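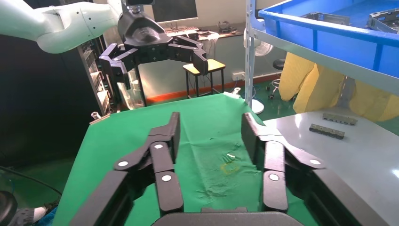
Tisto opens orders for Triltholm, a two-arm bench kit for small workshops

Rurside, 14 October 2023 – I'm Sunee Phetsri, I run the product side at Tisto, and I get to share the news this time! Triltholm is on sale from today, and the first 83 kits ship in February.

You get two arms, two jointed grippers, a wrist camera and our teaching software. My favorite part is how you set it up: you guide the arms through a job by hand, save it, and try it again until you like it (no coding, unless you want to). We built it for people who sort and hand over small parts all day and would love some help with that.

Jelínek, our first trial customer, ran 3000 practice pickups with it over the summer. "I had it on the bench before lunch, and my team was arguing over who got to teach it next," says Žofie Kratochvíl, their shop manager.

Rental is open too – 184 euros a week, with a refundable deposit of 300 euros. For a demo or a loan kit, write to Akash Srivastava on our press desk.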